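Grastley Folding Table, White
Sold by Madton Home & Laundry
Item group: Laundry room / Tables

I sell this table and I have one, and I still think the catalog copy from the maker oversells it. They call it a "complete garment care station." It is a table. You put a shirt on it and fold the shirt. If you came here from the Jatoi ironing boards, be warned that this isn't padded and you can't iron on it.

So what are you paying for? Mostly the top, which is white, smooth and rounded at the corners.

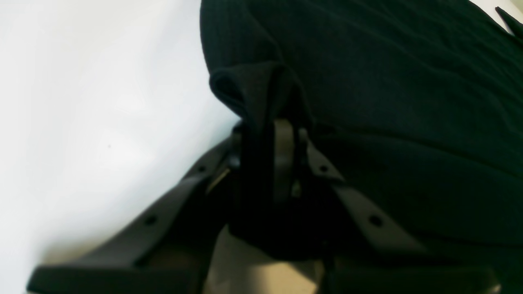 White was the part I argued with when the first batch came in. Anyone who does laundry knows what lint looks like on a pale surface, and the maker's claim that the finish "hides daily use" struck me as nonsense. I still say it is. Put a dark ribbed knit down and you can pick out a single dark speck on the white beside it. On the other hand, you can see the edge of dark fabric very clearly, and that helps when you're trying to line up two layers. If most of your wash is white towels, I don't see what you gain.

Size is the next thing people ask about. Ovix makes a narrower one and it's cheaper. I'd point a lot of customers to it, frankly, if they only fold socks and dishcloths. For shirts I want the whole thing laid out before the first fold, sleeves and all, and on the narrow one I was always chasing a sleeve off the side.

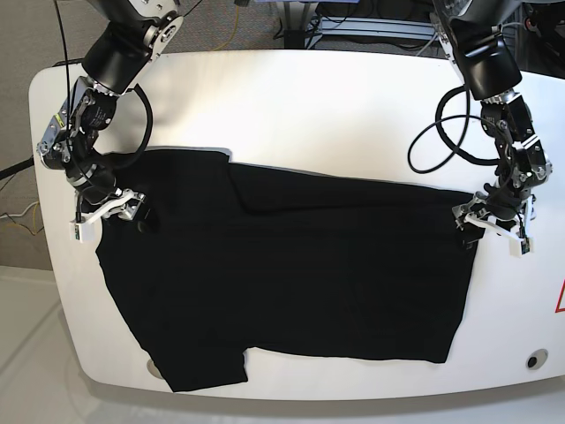 2 min read

Assembly: the box says 5 minutes. It took me 13, and I had done one before. The instructions show the legs going on before the top is turned over, and I would ignore that and use a blanket on the floor.

Weight: 32 pounds. The maker says "lightweight." Carry it up a flight of stairs and decide for yourself.

Cleaning: damp cloth, mild soap, no scouring pads. I don't believe any table that promises to stay spotless, and we no longer repeat that line on this page.
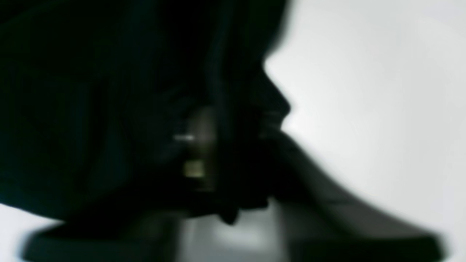 Dark against light, close in.

Returns have been few. Karthikeyan Nair handles them for us, and the usual complaint he hears is about scuffing. A March order came back for marks that the buyer said showed up in the first week. We refunded it. I'm not going to tell you that won't happen to yours, and if scuffs on a white top will bother you, please buy something in gray. 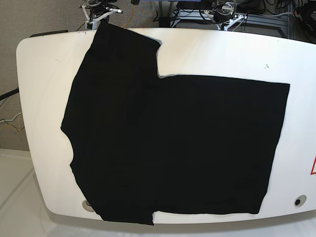
The same goes for the "fold twice as fast" sticker on the carton. I have no idea how they measured it. My shirts take as long as they ever did, though my back is happier than when I folded on the bed.

Ships flat in one carton. Legs and hardware included. No drawer, no basket, no cover.

Page last checked May 13, 2021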